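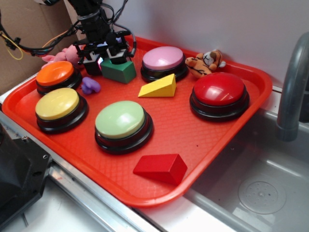 Tinthorpe, 17/11/2020

Outdoor mural, north gable, Wasemmont store building
Pre-painting safety and condition checklist, with comments
Inspected by: Fereshteh Golestani
Wall reference: 46

1. Wall surface
Brickwork sound at low level: yes.
Brickwork sound above first lift: in part. Loose pointing below the left-hand vent. Rake out and repoint before primer.
Old paint tested for adhesion: yes. Cross-cut test failed at 2 points, both near the downpipe. Scrape back to firm edges.
Damp readings taken: yes. Acceptable except the bottom two courses. Retest after the gutter repair.

2. Access
Scaffold tag in date: yes.
Toe boards and double guard rails fitted: yes, all lifts.
Ladder gate self-closing: no. Spring missing on second lift. Scaffold contractor (Moradi) informed. Lift not to be used until fitted.
Ground beneath base plates firm: yes. Sole boards under the car park side only. Add to the grass side.

3. Public protection
Footpath diversion signed: yes.
Fencing clipped and braced: yes. One panel leans towards the bays. Rebrace.
Debris netting: fitted, with a gap at the north-east corner wide enough for a brush or a small tin to fall through. Lace up.
Parking bays closed under the work: partly. The end bay was still open at the time of inspection.

4. Materials
Safety data sheets on site: yes for primer and colours. Missing for the anti-graffiti coat (Hemerent 599).
Spray cans stored in ventilated cage: yes.
Lids on, tins labelled after decanting: no. Three decanted tubs with no label.
Spill kit: present, almost full. Replace used pads.
Respirators: correct filters for spraying. Face-fit records seen for all painters.

5. Electrical and lighting
Projector for tracing the outline: tested and in date.
Extension lead: outdoor type, fully unwound. Joint lying on open ground. Raise and cover.
Task lights on lifts: fixed, guards in place.

6. Weather limits
Anemometer on top lift: yes. Work stops at 29 mph gusts or at any lower figure on the scaffold handover sheet.
Minimum wall temperature for primer: to be read from the tin and written on the day sheet. Day sheet left blank.
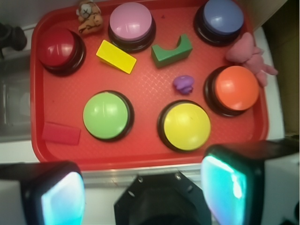
Moradi replied that the gate spring and the netting would be dealt with in one visit, and asked that the end bay be coned off beforehand so the lorry can stand clear of the fencing. The sole boards will come on the same load.

7. Result
Priming: not to start until items 1, 2 and 3 are cleared.
Anti-graffiti coat: held until the data sheet is received. Planned for December.
Reinspection: required, full height.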